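Paraschiva Radu, still at the counter

Caught her at the shop on a Friday, twenty minutes before she opened the door. She talks fast and does hems while she talks, so some of this is out of order. Sorry.

Radu has run Jitaru Alterations for going on two decades. Trousers, zippers, wedding dresses, the odd tent. Before that she was on the line at Kalow, the coat factory out past the rail yard, the one that closed. 158 people on her floor when she started. She was in collars.

"Collars for six years. Only collars. You could wake me at night and I'd turn you a collar point."

Did she hate it? No. Liked the company, hated the bell. When it shut she took her severance and bought a used walking foot machine from Ovidiu Manole, who had been the mechanic there and got first pick of what was being sold off. He still comes by to tune it. She pays him in soup, mostly.

"The machine cost me more than my car. My husband didn't speak to me at dinner. Then the first month I did 95 pairs of pants and he started speaking."
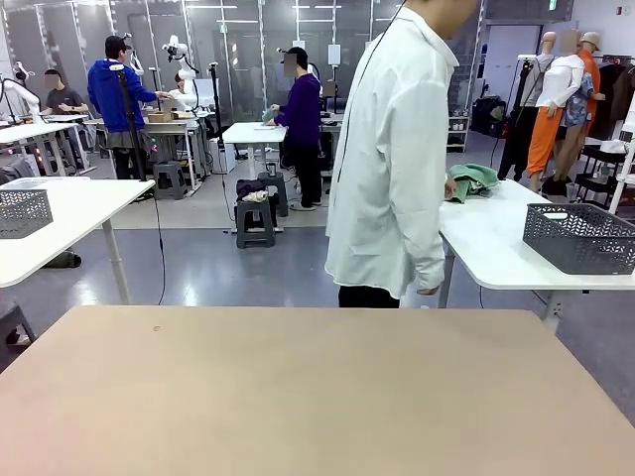
I asked what people bring in now compared to then. Jeans, she says. Jeans and more jeans. Stretch denim that goes at the inner thigh and can't really be darned, only patched from behind with something lighter. She'll tell you straight if it isn't worth the money. Zippers on winter coats start in November and don't let up untill spring.

"They come the first cold day. All of them. The zipper was broken in March, they knew in March! But they come the first cold day and they want it for tomorrow."

Wedding season is the other thing. She takes 2 dresses a week and no more, used to take whatever walked in. One summer she was sewing beads at four in the morning and put a needle clean through her thumbnail. That was that.

Prices are a sore spot. Her basic hem went up last year and she lost a few regulars over it, got most of them back. Eamon Mulcahy, who has been bringing his work pants since the old location, wrote her a note complaining and then paid double. She kept the note. It's taped inside the button drawer.

On the button drawer: she doesn't throw out a button. Coffee cans of them, sorted by color and then by number of holes. I needed one for my own jacket, dark brown, four holes, and she found it before I had the jacket off. Wouldn't take money for it.

Is anybody learning from her? Sort of. Normunds Venckus came in two years ago to get a backpack fixed and asked if he could watch. Now he does Saturdays. Good hands, she says, terrible with chalk.

"He marks everything too big. Like he is drawing a road. I tell him, thin line, thin! You have to brush it off after. But his buttonholes are better then mine, and I told him this, one time. I won't tell him again."

She has no plans to stop. The lease is good for a while yet and her eyes are ok with the strong glasses. What she'd like is a second iron, a proper one with a boiler, and a back room that doesnt get so hot in July. And for people to wash their clothes before they bring them in. She asked me to put that in. Twice.

"Please. Write it big. Wash the pants."

By then there was a man outside with a coat over his arm, looking at his watch. She bit off her thread, told me to move my bag and went to get the door.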